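Section 6. When a bagging run goes wrong

6.1 What this section covers

The Zakarine bagging task is simple on paper. The left arm holds a zip-top bag, the right arm takes an item from the basket, and the item goes into the bag. Most of the faults in our log come from the first part. Plastic film weighs next to nothing, moves whenever anything near it moves, and shows up on the wrist cameras mainly as glare. The controller responds to this with great confidence.

6.2 Fault 49: false grip on film

Fault 49 means the controller believes a finger pair is holding the bag at one position while the vision check places the bag somewhere else. The usual causes are:

Two layers of film pinched together, so the mouth can't open.
The item caught between the fingers along with the film.
The bag held too far from the zipper seal, so it folds over when the item arrives.

The arms stop where they are and the fingers stay closed. They will stay closed until someone tells them otherwise, through lunch if necessary.

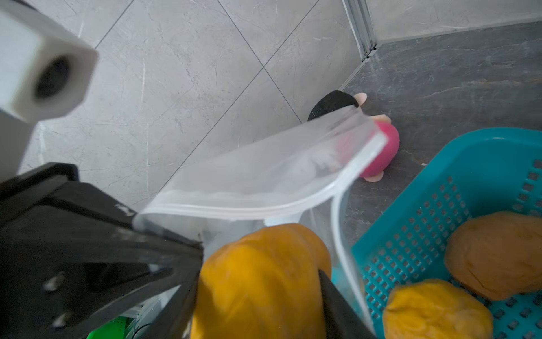 Do not clear the fault from the console first. Clearing it opens both grippers at once, and the controller then resumes from the last good step, which may be several steps earlier than you would like.

CAUTION: A stopped arm is still powered. Keep hands, sleeves and lanyards out of the cell until step 2 is complete. Hanne Eskildsen's lanyard is preserved in the office for anyone who wants to discuss this.

6.3 Recovery

1. Press Hold on the console. Wait for the message HELD. The message STOPPED is a different thing, and we have asked Monero to pick better words.

2. Turn the motion key to Off and take it with you. A key left in the switch will be turned by a helpful person.

3. Support the bag with one hand near the zipper seal.

4. Open the left gripper with the manual release. Don't pull the film out of closed fingers. It stretches, and the next run will fault on the stretched spot.

5. Release the right gripper the same way. If it has an item, let the item drop into the basket.

6. Check both finger pads for scraps of film. A scrap the size of a fingernail is enough to bring Fault 49 straight back.

7. Put a new bag in place. Used bags remember every crease.

8. Step outside the cell, return the key, and run Home at low speed. Watch the cable on each forearm the whole way.

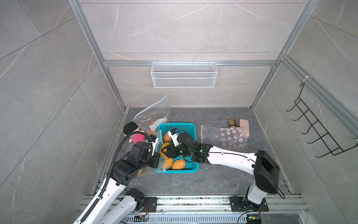 Figure 6-2. Both arms at the basket, left gripper on the bag.

NOTE: If the arms home in the wrong order, press Hold again and start over from step 1. It is tempting to let them sort it out. They won't.

6.4 If the fault returns

Two Fault 49s in a row usually mean dirty pads or a bad bag. A third means the grip threshold has drifted. The factory value is 1,733. Write down the current value before changing it — on paper, please, and somewhere other than the back of your hand. Then restore the factory value and repeat the run with one item.

If that run also fails, leave the motion key off and call Nevzat Soylu. Have the threshold value and the time of the first fault ready. He will ask whether you cleared the fault from the console first.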